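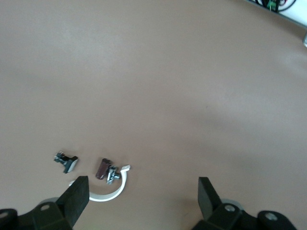

Figure 3. The tan tabletop, with cables and a green connector block beyond its far edge.

3.2 Do the snails really have a favorite side?

I should say up front that I did not set out to study how garden snails turn. I set out to study how far they go at night, which is a perfectly sensible thing to want to know if you grow lettuce, and I had a whole notebook page of plans for it. But after the first week of watching them trundle up the stem of my little wooden T-maze and pick an arm, I noticed I was getting better than I ought to be at guessing which way a given snail would go. The one with the chipped lip went left. It went left again. So the night-distance work got pushed to section 4, and most of November went to this instead.

The snails came from two places. The first lot I picked off the wet wall behind the allotments at Plosby, and the second came from the old orchard at Pludley, where the grass is longer and the snails are noticeably bigger (I don't have a good explanation for the size, and I'm not going to pretend to have one). I kept the groups in separate tubs with damp soil, cuttlebone and as much cucumber as they wanted. Every animal got a dot of nail polish on the shell so I could tell it from its neighbors. If you try this, let the polish dry properly before the snail goes back in with the others! Two of mine ended up sharing a color by the next morning and had to be dropped.

Each snail made 11 runs, spread over several evenings, always starting after lights-out in the tubs and never straight after a meal. A run began when I set the animal down at the foot of the T, facing the junction, and ended when the whole shell had passed a pencil line drawn 9 centimeters down either arm. Snails that stopped at the junction and tucked in were given some 6 minutes to change their minds. If they stayed put, I called it a no-choice and moved on. I wiped the maze with a wet cloth and then a dry one between runs, because snails follow slime trails, both their own and other snails', and a maze with an old trail in it tells you only about the trail.

Now, the obvious worry. A snail that goes left every time might like left, or it might like whatever is on the left: a bit more light, a slight draft, a tilt in the bench too small for me to feel. I fretted about this a lot. What I ended up doing was turning the whole maze end for end halfway through each snail's set, so that its left arm now pointed at what used to be the right-hand wall of the room. An animal that is really steering by its own body should carry on turning the same way. One that is heading for the window should swap.

Most of the Plosby snails carried on as before. The strong left-turners stayed left-turners after the flip, and the few that leaned right went on leaning right. I was pretty excited, I'll admit, and wrote a very confident paragraph that you will never see. Then I ran the Pludley animals, and they were a mess. Five of them switched sides when the maze did, which is just what you would expect if they were reacting to the room, and the rest wandered about with no pattern I could make out at all. I had expected the two groups to look alike. They live a short bus ride apart and, as far as I can tell, belong to the same species.

There are a few ways to read this. The Pludley snails were collected later, when the nights had turned cold, and a chilly snail is a sluggish one. They also had less time to settle into the tubs. Or it could be the living arrangements: a snail that spends its life on a bare wall has to make a lot of plain this-way-or-that-way choices at corners, and a snail in long grass is bumping into things on all sides. I like that last idea very much, and for that reason I have tried to be hard on it. It needs a third site, and I'd pick one with both wall and grass.

It's worth comparing these results with the beetle work done on the Chamoun maze, where the animals also had to pick an arm but were nudged along from behind with a soft brush. I haven't nudged anything. A snail that's been poked is mostly busy recovering from being poked, and the couple I touched by accident on the first Friday gave me nothing but foam. The Zusberg slug trials, which used a Y instead of a T, are closer to what I did, though the gentler angle of a Y probably lets an animal drift into an arm without choosing much of anything. I take up the question of junction shape again in section 3.3, using the same Plosby snails and a maze with a movable arm.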